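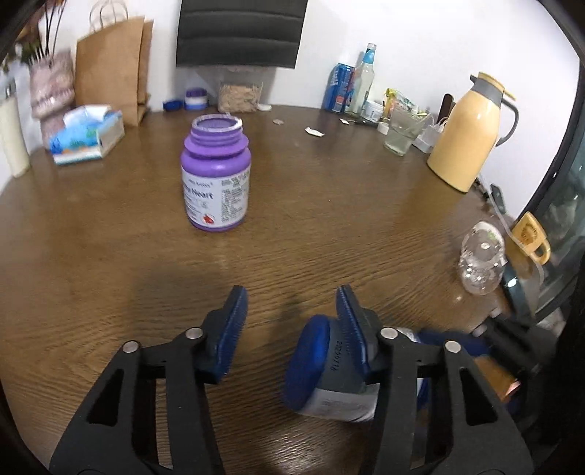 Section 6. Fault 109: Jaws Do Not Close Evenly

This section applies to the Trarier hand-held gripper, both the standard and the long-handle version. Fault 109 means the two jaw arms reached different positions at the end of a squeeze. The recorder beeps twice and stops saving. Anything saved before the beep is kept.

The fault is most common when picking up round items such as bottles and tubs, especially when they are lying on their sides. A round item can roll against one finger pad and push that arm back while the other keeps moving. If this happens once, clear the fault and carry on. If it happens again on the same item, go through the steps below.

CAUTION: Keep fingers out of the triangular cutouts in the arms. The cutouts pass each other as the jaws close and can pinch hard enough to break the skin.

CAUTION: Do not squeeze glass to test the jaws. Use a plastic bottle with its cap on.

6.1 Clearing the fault

1. Let go of the trigger completely.
2. If an item is still held, support it with your free hand and pull the release tab toward you.
3. Set the gripper down on its side with the pads facing away from you.
4. Press and hold the Clear button until the light turns from red to white.
5. Squeeze the trigger once with nothing between the pads. Both pads should meet at the center line.

If the light goes back to red at step 5, do not keep pressing Clear. Go to 6.2.

6.2 Checking the pads and pins

1. Switch the gripper off and unplug the recorder cable.
2. Look at the ribbed face of each pad. Wipe off crumbs, label glue or paper with a damp cloth. Let the pads dry.
3. Push each pad gently from side to side. A pad that rocks is not seated. Press it onto the arm until it clicks.
4. Check the pins on both arms. Each one should sit flush with the plastic. A raised pin will catch on the housing before the jaw is fully closed.
5. Move each arm by hand through its full travel. It should move freely with no gritty feel.
6. Plug the recorder back in, switch on, and repeat step 5 of 6.1.

Note: Do not oil the pins. Oil creeps onto the pads and the grip is lost. On the Grirnley test bench, oiled units started dropping items well before the arms showed any wear.

Replace both pads together, even if only one is worn. A new pad is thicker than a used one, and a mixed pair will bring the fault straight back. Pads should be changed every 200 hours of use.

6.3 Resetting the center position

Do this only if the pads and pins are in good order and the fault remains.

1. Open the jaws fully and hold them there.
2. Hold Clear and Mode together until the light blinks blue.
3. Let the jaws close slowly. Do not force them.
4. Wait for one long beep, then release both buttons.
5. Pick up a capped plastic bottle standing upright, lift it a hand's width off the table, and put it down. Repeat with the bottle on its side.

If both pickups finish with a white light, the gripper can go back to work.

6.4 Setting up the table after a fault

Items that were knocked or dropped need to be dealt with before the next recording.

- Put caps back on open bottles, unless the task sheet calls for them to be open.
- Move drinking glasses and glass bottles out of reach of the jaws.
- Keep chargers and power strips away from anything that could spill.
- Leave a clear space around the item to be picked up. An arm that touches a second item on the way in can trip the fault even when the gripper is sound.

Start a new recording. Do not add to the one that was stopped, as the jaw readings in its last few seconds are not reliable.

6.5 When to stop using the gripper

Take the unit out of service if an arm is cracked, if a pin has come out, or if the jaws close without the trigger being touched. The last of these was traced in May to a damaged return spring in units fitted with the Liyanage handle. Replacement springs are supplied free for those handles.

Tag the unit, write the fault number and serial number on the tag, and send it to the Cimgate workshop, attention Shafiq Ranasinghe. Include the recorder cable. Do not send the battery with it.

Section revised 2021-06-20.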